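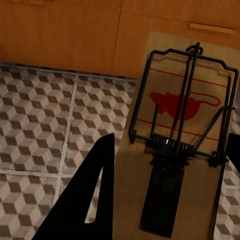
I'd never entered a poem for anything before the Flidora, and I only entered that one since Jelle Stevens had a spare form and I was sitting next to him on the tram.

"Twelve pounds," he said. "And you have to be able to count lines."

I can count lines. Mine had 64 of them, all about my mother's allotment, and I was very pleased with the one about the rhubarb. (I still am, whatever happened later.) I posted it in December with the cheque folded inside and then, like an idiot, told everybody at work, so that for weeks I couldn't make a cup of tea without Hendrik Hoekstra from accounts putting his head round the door and saying, "Any word, Wordsworth?"

Then there was word! A cream envelope, second class, from the Nieminen Rooms. I'd been shortlisted, would I come and read, there would be wine.

So I went. I bought a shirt for it. Jelle came along to hold my coat, which was decent of him considering he hadn't been shortlisted himself and had written a thing about herons that was, between you and me, miles better than mine. We got there far too early and stood in the corridor eating his mints.

The woman on the door had more than 3000 entries' worth of tiredness in her face. She ticked me off her list and said, "Ah, the rhubarb," and I could have kissed her.

I was on second to last. The man before me did a sonnet from memory with his eyes shut, and there was a great soft sigh from the whole room when he finished, and I thought, well, that's that, I'll read mine and go home. I got up. I unfolded my paper. And it wasn't my poem, it was Jelle's herons, because he'd had my coat and his own coat and all our bits of paper the entire evening.

I looked at him. He'd gone the colour of putty.

I could have asked for mine, it was only three rows back. I don't know why I didn't. I said, "This is by my friend," and I read it, and I read it better than I've ever read anything, slowly, with the gap left in the middle where the bird goes up.

They couldn't give it a prize, obviously. They couldn't give me one either, rules are rules, and the sonnet man got the cheque. But the woman from the door came and found Jelle by the wine and asked had he got any more like that, and he had, he had a whole drawer of them.

We missed the last tram. He talked the whole way home and I carried the coats.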